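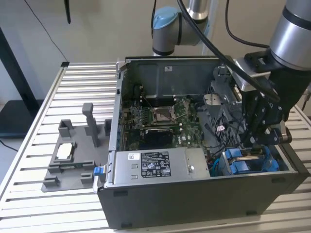
Is an old office tower still worth opening up and fixing? For typing, email, the odd film and a kid's homework, it is, so long as you spend on the drive and the memory and leave the rest alone.

Right. Quick post, I've got to be out by six and I promised Renu I'd write this up before I forget which screws went where.

28 September 2018, so three months late. Said I'd do it in June. Didn't.

Background for anyone new: my aunt's old Dell, black tower, heavy as a sack of spuds. Came to me by way of Omprakash Dubey, who was going to take it to the tip. Symptoms: fans spin up, nothing on the monitor, fans slow down, repeat. I said I'd have a look. Famous last words etc.

First thing, lay it on its side. Sounds obvious. I've watched people do this job with the case standing up and one arm stuck inside like a vet with a cow. Side panel off, board facing the ceiling, and suddenly you can see what you're doing. Anything you drop lands somewhere flat too.

The processor

Processor out. Lift the lever, swing the metal bracket up, and the chip just sits there waiting to be picked up by its edges. Edges only. Then you've got a bare square of contacts and you must not touch them, breathe on them, or let a screwdriver anywhere near. I know somebody who bent two pins with a shirt cuff. A cuff!

Old paste had gone like dried toothpaste. Came off with isopropyl and coffee filters (kitchen roll sheds bits everywhere). Took ages. Put the radio on.

Before the new paste, read the sticker on the power supply and write down what it says. Reason: if you're going to swap parts you want to know what it can feed, and that print is tiny, and once the case is back under the desk you'll be there with a torch in your teeth. Ask me how I know.

Memory

Next suspect. Out with both sticks, one back in, try it, swap, try it again. Except you can't try it with no processor in, can you, so I'd done that bit the night before. Should have said. Anyway one stick was dead in every slot. That was most of the trouble, I reckon. Old stick went in the drawer with the other dead sticks, why do I keep them.

Replacement came from Saklow, second-hand, tested, cheap. Ordered Monday, got it before the weekend. Packed well. No complaints.

The price of it all, because Vivek Awasthi asked in the comments last time and I never answered (sorry Vivek): 1,174 rupees for the memory and 190 for the paste, makes 1,364. The alcohol I already had. New drive is extra and I haven't bought it yet, see below.

Drives

I like how these are put together, I'll give them that. Blue plastic means you're allowed to pull it. Blue rails, blue clips, a cage that holds the drive, hardly a screwdriver needed. Whoever decided on that had mended a computer at some point in their life. Compare with the Nakik box I did for the neighbours last winter: 13 screws to get at one drive, and one of them underneath a sticker.

Do mind the cables round there though. They get bundled up tight and if you yank the cage you'll yank the lot. Unclip, wiggle, breathe.

The drive itself clicks. Not every time. Often enough that I've copied everything off it. Photos, a folder called NEW NEW letters, and my aunt's recipe lists which she typed entirely in capitals. All safe on the spare, and on the spare's spare.

So it wants an SSD. Vikas Rawat says get the smallest one going, she'll never fill it. Urmila Pathak says get the bigger one becuase the difference is the price of a lunch. I'm with Urmila. Guvwood do a decent bracket for fitting the little drives in the big bays, or you can use sticky pads like an animal.

Dust

Less than I feared. Soft paintbrush, then the blower thing for camera lenses. Hold the fan blades still with a finger while you do it. Don't use the hoover. My brother uses the hoover and he's had no trouble whatsoever, very annoying.

The vents in the drive bay metal catch fluff on the back side where you can't see. Run the brush through from behind.

Things I'd tell myself before starting

Egg box for screws. One hollow per bit of the machine, write on the lid.

Touch bare metal on the case before handling anything.

Unplug it at the wall. Then hold the power button in for a few seconds. Then check you unplugged it at the wall.

Don't open the power supply itself. If it's gone, replace the whole thing. I don't care what the video said.

Heatsink goes on straight, screws tightened a bit at a time, corner to opposite corner. I did it the lazy way round first go and it sat wonky so off it came, clean it all again, more paste. Half the tube gone on one chip.

New coin battery for the clock while you're in there. Costs next to nothing. I forgot mine so the case is coming open again anyway, brilliant.

Where it's up to

Boots! Good memory in, fresh paste, and it went straight to the login screen with the clock saying 2004 (see: coin battery). Left it running a whole evening with the lid off and it behaved. Slow as treacle off the old drive, mind you.

Plan is SSD next, then a clean install. Semwal, the shop by the bus stand, will sell me a keyboard that doesn't have jam in it. Then back to my aunt's, where it'll go on the low table with a cloth over it as if it were a parrot.

Renu, the screws with the wide heads are for the side, the thin ones are the drive. I think. There's one left over in the egg box and I'm choosing not to worry about it till the next time I'm in there.

Comments are open, if anyone's got a spare set of those blue rails I'd take them off your hands, will pay postage. Got to run, bus.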